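Why Do We Fold Things? (and how to do it on your bed)

A Plostdale Kids explainer, by Digby Ngata

OK so. Your bed. Right now it might have clothes on it, a blanket, some other blanket, a thing you forgot the name of. Where do you even start?

Start with socks. Everybody can do socks.

But first the big question — why fold at all? The clothes don't care. A crumpled sock still keeps your foot warm.

Reason one: space. Cloth is mostly thread with air stuck in between. Scrunch up a T-shirt and drop it in a drawer, and it makes a big lumpy ball with air pockets all through it. Fold the same T-shirt flat and a lot of that air gets squeezed out. Same shirt, smaller shape. It isn't magic, it's just less air.

Reason two: creases. Leave a shirt in a ball all night and the threads get bent in a hundred silly directions, and they like to stay bent. A fold makes creases too! But only a few, and they're straight, so they look tidy.

Reason three: finding stuff. You want the black socks. Are they in the pile? Under the pile? If they're folded and in their spot you just grab them.

Why the bed is a good folding table

It's big. It's flat (flat enough). It's soft, so nothing gets scratched, and for lots of kids it's a good height too, so you don't have to bend down to the floor over and over. And if you cover the bed first, the quilt underneath stays clean.

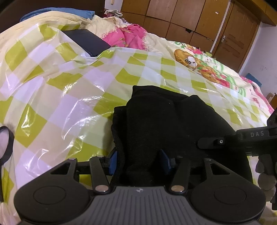

Folded black fabric on a checkered plastic sheet, bedding up by the head of the bed.

Covers and sheets come in all sorts. Cotton ones are soft and they soak up water. A plastic sheet is different — water can't soak into plastic the way it soaks into cotton, so a spill sits on top in little beads till you wipe it. Plastic is shiny too. Why? Because it's smooth. Light hits a smooth thing and bounces off mostly in one direction, and you see a bright streak. Light hits fuzzy cotton and bounces every which way, so no streak. Try it with a flashlight! Shine it on a raincoat, then on a towel.

One thing though. Plastic sheets are slippery and clothes can slide off the side. Stay near the middle. Also never put plastic over your face or a little brother's face, not even for a joke. Not ever.

How to fold a pair of socks

1. Find two that match. Hold them up to the window if they're dark, because black and navy blue look the same in a dim room. Everyone gets this wrong sometimes.

2. Lay one on top of the other. Toes together, heels together.

3. Smooth them with your hand, toe to top. Out goes the air.

4. Fold the toes up to the top edge. Now it's half as long.

5. Fold again if they're long socks. Short ones, stop here.

6. Pinch the fold between your finger and thumb and give it a squeeze.

Done! Some people ball their socks instead, where you turn one top over both. That works and it's fast. But it stretches the top, so after a while the sock falls down when you walk. Flat is kinder to the stretchy part.

Big things: blankets

Harder. A blanket is wider then you are. Two ways to do it —

With a friend: each take two corners, step back till it's tight, walk toward each other, put your corners together. Take hold of the new bottom edge and do it again. It's sort of a dance.

By yourself: leave it on the bed and use the bed like a third arm. Pull one side across to meet the other side. Smooth. Then pull the bottom up to the top. Smooth. Keep going till it's a size you can carry.

Fringe on the edge? Tuck the fringe to the inside so it doesn't tangle. Picture on it, like an animal? Fold it so the face is on top, then you can tell which one it is in the closet.

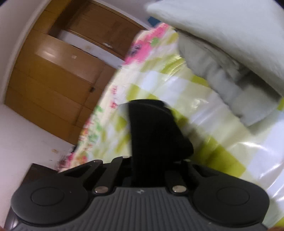 Now a bit of math, since we have squares. A checkered pattern is really good for folding practice, because the lines are already there for you. Line up your shirt's bottom edge with one row of squares. Is it straight? You can tell right away. Lots of people who sew use a mat with squares on it for the same reason.

And every time you fold something in half you get twice as many layers. One fold, two layers. Two folds, four. Three folds, eight. It goes up fast. Try it with a piece of paper and see if you can get to 7 folds — that would be 128 layers and most people get stuck before that! The paper gets too thick and too small to bend. Blankets get stuck much sooner, try it and see.

Here's another number. If you fold one pair of socks every day, that's 365 pairs in a year. Sounds like forever. But one pair a day is only a few seconds of work, and a big heap all at once is a whole boring afternoon.

Which order?

I do it like this. Big stuff first, moved up to the head of the bed so there's room. Then shirts, then pants. Socks last, they're small and fit in the gaps. My cousins in Clolley do socks first becuase they like to get the fiddly part over with. Either is fine. You pick.

Boxes and cases and things like that can sit on the bed while you work if there's room, just not on top of clean clothes. Heavy things make deep creases.

Words to know

Crease: the line left in cloth after it's been bent.
Fringe: loose threads or strips hanging off an edge.
Quilt: a cover made of layers stitched together, with something soft in the middle.
Translucent: lets some light through, but you can't see clearly through it. Like wax paper.

Try this

Get one towel. Scrunch it up and put it in a shoebox. Does the lid close? Take it out, fold it, press down to get the air out, put it back. Does the lid close now? Try rolling it too, and write down which one took up the least room. Then put the towel back where you got it, folded please.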